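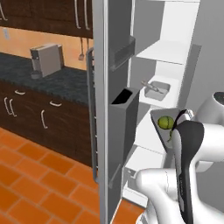 A lime on its gray tray, with the fridge door open.

I have been going to Nikville games long enough to know better than to fall for a team in August. And yet! I drove out to Jidwood for the second open practice, parked in the mud and stood on the bank for two hours with 200 other people who should also know better.

The big change is up front. Last season Nikville ran behind a line that seemed to get smaller every week, and by the Ulletti game they were starting a tight end at left tackle. This year they have 6 linemen who could start, and the coaches kept rotating them all morning to see which five play best together. My guess is the right side is settled and the left side is a fight.

Quarterback is murkier. The sophomore has the bigger arm – he hit a post route into the wind that got the whole bank yelling – but the senior gets the ball out faster and checks into the right run more often. I'd start the senior at Vahidi in the opener, mostly for the noise (if you've been in that little stadium, you know).

Defense, I worry. They gave up a 79-yard touchdown on a plain old draw play, and both safeties took the same bad angle. They ran it again two snaps later and stuffed it, so somebody got an earful. The corners looked quick, though, and the new punter is a delight.

I'm going back for the scrimmage, with boots this time and a folding chair.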